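Teaching a Gripper to Pick Up Clear Packaging
Student project report, Clastthorpe
Azlan Ismail and Hidayah Hartono
2 min read

We wanted a robot to learn picking from people, so we did the picking ourselves with a hand-held gripper! Our goal was 100 demonstrations on clear plastic packages, and we made it. Hidayah did the first 30, then we swapped (my wrist needed practice, it's harder than it looks). Clear film is tricky because the highlights move whenever you turn it. We had the best luck pinching the thin flat strip at the base and keeping the capped end up, and we loved how fast that grip started to feel natural.

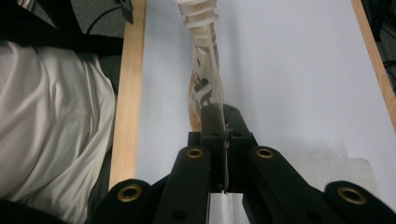

Next steps

In April we'll train on the full set and try tilted starts.

Contact: Saodah Hidayat, project advisor | © 2024 Clastthorpe | Back to top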